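Before preparing any recipe from the Clilau Test Kitchen series, read the full method once and set out all ingredients. The procedure below explains how to cook dried white beans for use in soups, salads, and purees. It yields enough for two family meals.
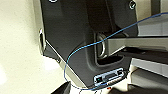
*Clilau Test Kitchen*

## What is required

- 18 ounces dried white beans
- 9 cups cold water for soaking, plus fresh water for cooking
- 1 bay leaf
- 1 small onion, peeled and halved
- 2 teaspoons fine salt
- 1 tablespoon olive oil

Beans should be bought from a store with steady turnover. Older beans remain safe to eat, but they take longer to soften and may never become fully creamy.

## Soaking

1. Spread the beans on a tray and remove any stones or shriveled pieces.
2. Rinse them in a colander under cold running water.
3. Place them in a large bowl and add the soaking water. Cover and refrigerate overnight.
4. Drain and rinse again before cooking.

Cooks who are short of time may use the quick method. Bring the beans and soaking water to a boil, cook for two minutes, remove from the heat, and let stand, covered, for one hour. Drain and proceed as above.

## Cooking

1. Transfer the drained beans to a heavy pot and cover with fresh water by two inches.
2. Add the bay leaf, onion, and olive oil. Bring to a full boil over high heat and boil for 10 minutes, skimming off the foam.
3. Lower the heat until the surface barely moves. Partly cover the pot and cook for 40 minutes.
4. Stir in the salt and continue to simmer for 20 minutes.
5. Taste several beans from different parts of the pot. If any are chalky in the center, continue cooking and test again every 10 minutes.

Tomatoes, vinegar, and lemon juice should not be added until the beans are tender. Acid keeps the skins firm and can extend the cooking time considerably.

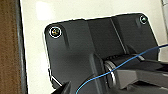
*Dark gray bracket on an off-white surface.*

## Cooling and storage

Discard the onion and bay leaf. Divide the beans and their liquid among shallow containers and refrigerate promptly. Use within four days. For longer storage, freeze in two-cup portions, leaving an inch of space at the top of each container.

Thaw frozen beans overnight in the refrigerator. Reheat them gently in their own liquid, and add a little water if the liquid has thickened.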